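At Niria, the workshop in Nudville where Su-bin Maeng tests two-armed machines, the chore of the season is glassware. Her team has logged 300 tries since February at moving wine glasses on and off a rack. She counts 199 as clean.
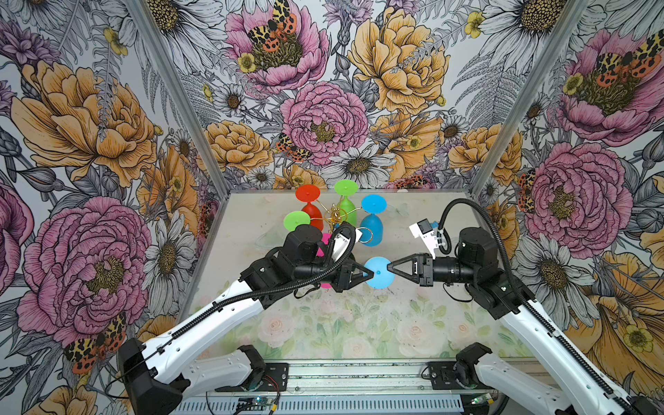

Maeng picked glasses because people at home hate handling them. A stem is thin, a bowl is slippery, and a rack leaves little room for a wrist. Passing a glass between two arms is harder still — both grippers have to agree on where it is, as they do on the light blue one here.

The software comes from Requena, a small firm that charges by the task. Plikesska, a rival, wants 500 tries before it will quote a success rate at all.

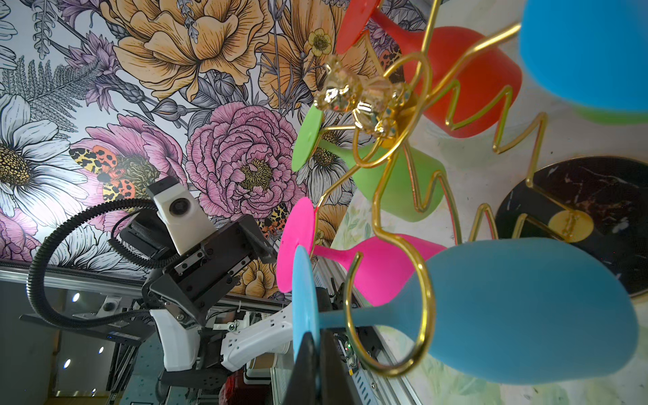
Speed is the other problem. A person clears a rack while talking on the phone. Maeng's arms need some 200 seconds for one glass, and she won't leave them alone with it. Would she put them in her own kitchen? "Not yet," she says. "Ask me after they've done plates."
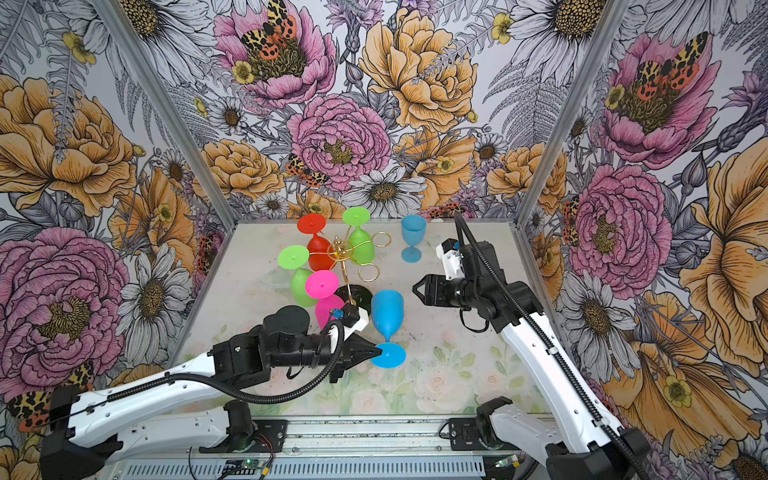 The left arm holds a blue glass by the stem.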